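Entretenir et ranger sa tenue de chorale : conseils pratiques

Une aube de gospel ou une robe de chœur se porte quelques heures, sous des projecteurs ou dans une salle chauffée, puis finit souvent en boule dans un coffre de voiture jusqu'à la répétition suivante. Le tissu s'use moins par le lavage que par ces heures passées froissé et humide. Les conseils qui suivent valent pour les robes en polyester, les étoles en satin, les chemises noires de choriste et les petites affaires qui vont avec.

Au retour du concert

Sortez la robe de sa housse dès que vous rentrez, même à une heure du matin. Suspendez-la sur un cintre large, fermeture ouverte, dans une pièce aérée. La salle de bains est à éviter si quelqu'un doit y prendre une douche. Une nuit suffit en général. Si la doublure est encore moite le matin, retournez la robe et laissez-la jusqu'au soir.

Brossez ensuite le col et les épaules avec une brosse à habits, toujours dans le même sens. La poudre et les cheveux partent à sec beaucoup mieux qu'après un passage en machine.

Les traces de maquillage

C'est le problème numéro un des cols clairs. Le fond de teint est gras, l'eau seule l'étale. Posez le col à plat sur un torchon blanc, déposez une goutte de liquide vaisselle incolore, tamponnez avec un second torchon humide en partant du bord de la tache vers le centre. Laissez agir dix minutes et rincez à l'eau tiède. Recommencez une fois s'il le faut, sans frotter.

Pour le rouge à lèvres, grattez d'abord l'excédent avec le dos d'un couteau. Sur le satin, faites toujours un essai à l'intérieur d'un ourlet. Raquel Seixas, qui s'occupe du vestiaire de notre chœur, met un foulard fin sur le visage des choristes avant d'enfiler les robes par la tête. Depuis, nous lavons les cols une fois sur trois.

Le lavage

Robe en polyester : machine à 30 degrés, programme délicat, essorage réduit, fermeture remontée et agrafes fermées. Pas plus de 2 robes par tambour, sinon les plis se marquent et ne partent plus au fer. Une lessive liquide convient mieux que la poudre, qui laisse des traînées sur le bordeaux et le bleu nuit. Pas d'adoucissant, il rend le tissu collant aux jambes.

Étole en satin : à la main, dans une bassine d'eau fraîche avec une cuillère à café de savon doux. Ne la tordez pas. Roulez-la dans une serviette éponge, pressez, puis étendez-la à plat. Les étoles brodées au fil métallique vont chez le teinturier.

Chemise noire : à l'envers, à l'eau froide, avec d'autres vêtements noirs. Un demi-verre de vinaigre blanc dans le bac de rinçage aide à retirer les restes de lessive. N'en mettez jamais en même temps que de la javel.

Le repassage sans table

En tournée ou dans une sacristie, on trouve rarement une table à repasser. Une couverture pliée en quatre sur une table solide fait l'affaire. Réglez le fer au minimum et intercalez un linge de coton. Pour les grands plis du dos, un défroisseur à main rempli de 200 ml d'eau permet de faire une robe entière, manches comprises. Tenez la tête à quelques centimètres du tissu et tirez le bas de la robe vers vous de l'autre main. Attendez dix minutes avant d'enfiler la robe.

Les petites affaires

Diapason, pastilles, épingles de sûreté, barrettes, bouchons d'oreilles pour ceux qui sont placés devant la batterie : tout cela se perd au fond des sacs. Une pochette souple et plate par personne règle la question. Choisissez-la sans pièces métalliques à l'extérieur, elle n'accrochera pas le satin si on la glisse dans la housse.
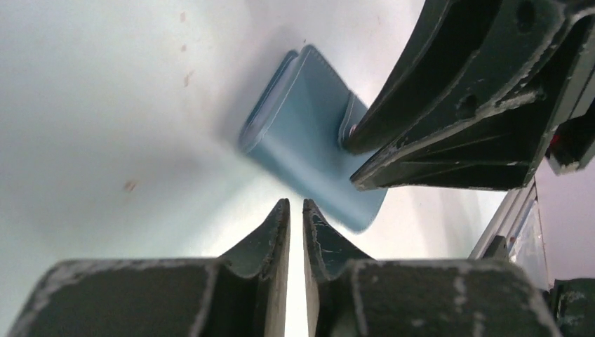
Un petit modèle plat, bleu ardoise, uni.

Cousez à l'intérieur un ruban avec le numéro de la robe. Les étiquettes collées se détachent au bout de quelques mois, surtout en été. Pour les épingles, gardez un morceau de feutrine de la taille d'une carte de visite et piquez-les dedans, sinon elles percent la doublure.

Videz la pochette une fois par trimestre. Les pastilles au miel fondent et collent à tout ce qu'elles touchent. Pour rattraper une doublure collée, passez un linge imbibé d'eau très chaude, attendez que le sucre ramollisse, puis essuyez.

Partitions et classeurs

Les classeurs noirs se salissent sur la tranche. Un chiffon humide avec un peu de savon noir suffit, puis un chiffon sec. Les pochettes plastiques qui deviennent blanches ou qui collent à l'encre sont à remplacer. Une partition mouillée se sèche à plat entre deux feuilles de papier absorbant, sous un dictionnaire, en changeant le papier toutes les deux heures le premier jour. N'approchez pas de sèche-cheveux, les pages gondolent.

Si les anneaux du classeur ferment mal, passez une pointe de savon sec sur les embouts. Cela fait aussi moins de bruit quand on l'ouvre entre deux morceaux.

Le rangement entre deux saisons

Lavez tout avant de ranger, y compris ce qui paraît propre. La transpiration ne se voit pas en juin et ressort en jaune en septembre. Préférez des housses en coton ou en non-tissé à celles du pressing, qui retiennent l'humidité. Un vieux drap plié en deux et cousu sur trois côtés donne une très bonne housse.

Laissez un doigt d'espace entre les cintres. Contre les mites, qui s'attaquent surtout aux étoles en laine, suspendez un sachet de lavande et pressez-le de temps en temps pour raviver l'odeur. Les blocs de cèdre se poncent légèrement une fois par an, au papier fin. Ni l'un ni l'autre ne remplace un bon coup d'aspirateur au fond du placard – pensez aux angles et au dessous des plinthes.

Les étoles se roulent autour d'un tube en carton recouvert de papier de soie. Pliées, elles gardent une marque au milieu.

Une fermeture qui coince

Frottez les dents avec la mine d'un crayon à papier sur les robes foncées, avec un bout de bougie blanche sur les claires. Montez et descendez plusieurs fois le curseur, puis essuyez. Si le curseur s'est écarté, resserrez-le très doucement à la pince plate, un côté après l'autre. Corrado Marchetti, notre basse et bricoleur, conseille d'avoir toujours du fil nylon et une aiguille dans la trousse du chef de pupitre – une fermeture cassée dix minutes avant l'entrée se coud directement sur la personne, et se découd après le concert.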